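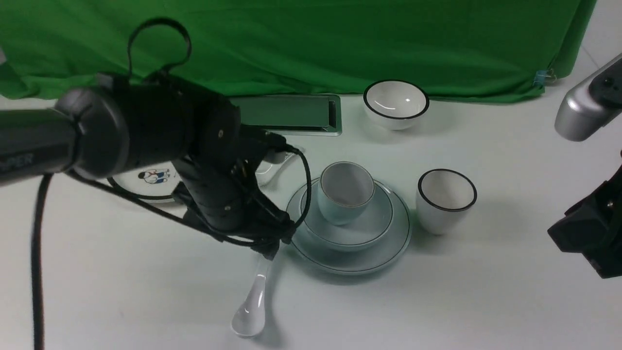
Yuzuki Amano asks if it's safe to leave a cup sitting inside a dish inside a plate, or if every piece should get its own spot on the shelf.

Short version: fine for a table, fine for a shelf if the weight is low and the feet are smooth. Long version in this thread, 2022-01-28, partly so I can stop retyping it in replies.

Terms first. The foot is the ring a piece stands on. The well is the flat middle of a plate or dish. The rim is the edge. Most damage in a home cupboard is a foot scratching a well or a rim hitting another rim. Almost none of it is weight.

Celadon first. Large plate with the dark rim line on the bottom, shallow dish on that, small cup in the dish. Widest piece lowest, one foot per well. Stacks like this are stable up to the point where you put something in that doesn't sit level.

The cup is the one to watch. It sits slightly tilted in the dish, so the load is on part of the foot instead of all of it. At cup weight this does no harm. I wouldn't put a second cup on it.

Check the feet before you stack anything. Turn the piece over, run a fingertip around the foot ring. Glass-smooth is fine. If it grabs the skin at all, it will mark the glaze under it.

Rough foot fix: wet-and-dry paper, 500 grit, wet, a few light turns on a flat surface. Then 800. Rinse, dry, fingertip again. Stay on the unglazed ring. Do it in a basin so the dust stays in the water.

I have seen people go at it with 50 grit. That is for floors.

If you don't want to sand, use a separator. Felt rounds, paper towel, coffee filters, all equivalent. Felt holds moisture, so let things dry fully first. I use filters for small dishes and felt for big plates.

Follow-up by DM: does the tilt mean the dish is warped? No. A curved well and a flat foot will do it. Put the dish by itself on a flat counter and press opposite edges. If it rocks, it's warped. If not, leave it alone. 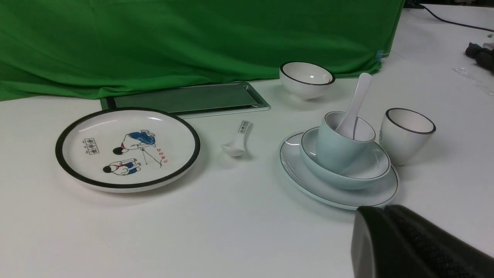 Photo: Genji Onishi / Endham

Second group, the white pieces with black rims. Different problem. The flat one has a cartoon printed in the center, and that is exactly where the next foot would land.

Printed decoration can be under the glaze or on top of it. Under is protected. On top is exposed and wears with every foot, fork and scouring pad. You often can't tell from a photo, and I'm not going to guess from one.

How to tell at home: tilt the plate under a lamp and look along the surface. If the shine runs across the picture without a break, it is probably underglaze. If the picture has its own shine or you can feel an edge with a fingernail, treat it as overglaze.

Overglaze plates go on top of the pile or stand in a rack. If one has to go underneath, separator every time. No exceptions for plates you like.

The spoon with the small label printed on its handle gets the same rule. Spoons thrown in a drawer with steel ones lose the print first and then the lip of the bowl. Give them a cup or a narrow tray of their own.

Spoons on a table: I leave them on their side or face down. Either way they roll less than you expect. The one place I don't leave them is standing in a rice bowl, handle over the rim. Anyone reaching across will catch the handle and take the bowl too.

The white rice bowl narrows down to a short foot. Good for holding, poor for stacking. Narrow-footed bowls nest deep and the walls can touch before the foot does. When that happens the upper bowl acts as a wedge.

A wedged pair comes apart with cold water in the upper bowl and warm water around the lower one. Warm, never boiling. Wait, then twist gently. Do not tap the rim with a spoon handle.

To avoid it: stack two dry bowls and look at the gap between the walls. If you can slide a folded sheet of paper down all the way around, nest them. If it stops, put a separator in the well or store them side by side.

Tumbler-style cups: don't nest them at all unless they were made for it. And don't store them rim down on a bare shelf. The rim is the thinnest part and it's the part your mouth goes on.

Mixing the two groups. Yuzuki's real question, I think. You can put celadon and the white set in one cupboard, I do. I don't put them in one stack. The diameters don't match, so feet land on slopes, and then everything above leans.

My shelf in Ondircombe: celadon stack left, white bowls right, the printed plate in a wire rack between them. The shelf is 16 inches deep, which is too deep - whatever is at the back gets dragged forward over its neighbors. I put the everyday pieces in front and accept it.

Rack is from Nindier, discontinued in October. The Iwasaki one has wider slots and plates lean more in it. Usable with a strip of felt along the base. No link, I don't do links.

Correction to an earlier post: I said all separators were equivalent. Genji Onishi points out that printed paper towels can transfer color when damp. Plain ones only.

Dishwasher, asked several times. Underglaze, yes, with space between pieces. Overglaze, by hand. Unknown, by hand. Dark rims I treat as unknown until the maker says otherwise.

Hairlines: if you hold a piece on your fingertips and flick the side, a sound one rings and a cracked one thuds. Works on bowls and cups. Poor on flat plates, they all sound dull.

Next thread is on lids. If you have a lid that no longer fits its pot, measure both at the seat, across two directions, and send me the numbers. Photos of lids alone are no use to me.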